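4. Sorting the Packets into the Color Baskets

This section explains how to prepare the worktable and how to sort small packets by color group. Please read all steps one time before you begin. The first sorting usually takes 40 minutes. When you know the work, it goes faster.

4.1 Before you start

1. Clean the wooden top with a dry cloth. Do not use a wet cloth on the strips. Water goes into the joints, and after some months the wood can rise a little.
2. Check that each container is clean inside. Old crumbs or pieces of tape stay easily in the holes of the baskets.
3. Open the Sirnari carton and pour the packets slowly on the table. Spread them with the flat hand until they lie in one layer.

Note: If the carton was stored in a cold room, leave it closed for one night before you open it.

4.2 Placing the containers

4. Put the orange bin near the far edge of the table. It is for packets that you cannot decide about, and you will not reach for it so often.
5. Put the blue, green and yellow baskets one after the other, from the orange bin toward the near edge. Keep all of them on the right side, so the packets have the left side for themselves.
6. The baskets do not need to stand perfectly straight. A basket that is turned a little is fine, as long as your hand comes in without touching the rim. 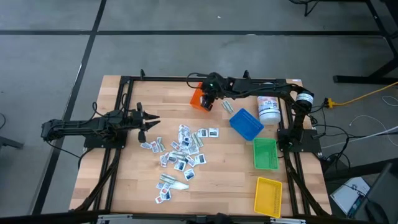
7. Leave a free strip of wood between the packets and the baskets – a hand's width is enough. When packets lie too near, they slip under the baskets and you find them only at the end.

4.3 Sorting

8. Begin with the packets nearest to the baskets and work toward the left.
9. Take one packet at a time. Look at the group mark on the back and compare it with the Draltemari card that came with your set.
10. Lay the packet flat in its basket: group A in blue, group B in green, group C in yellow. Do not throw it.
11. If the mark is not readable, put the packet in the orange bin and continue. Do not stop to discuss it.
12. When a basket holds 58 packets, empty it into its storage box and write the number on the lid.

Caution: Never press the packets down to make more space. The seal at the short side is weak and can open.

Caution: Do not use knives or scissors on the table during sorting. A small cut in a packet is hard to see.

4.4 After sorting

13. Go through the orange bin under good light. Most marks can be read when you hold the packet at an angle. Packets that stay unclear go in an envelope with the carton number on it.
14. Count the boxes and fill in the Ismail sheet. If more than 17 packets are missing from the total, sort the last box again before you sign.
15. Put the baskets into each other for storage, and keep the orange bin separate.

Note: Owners of the older Clullum set have a card with other group letters. A new card will be sent in June. Until then, use the table in section 7.

Text of this section: Cempaka Chin. Last change: Mar 6, 2026.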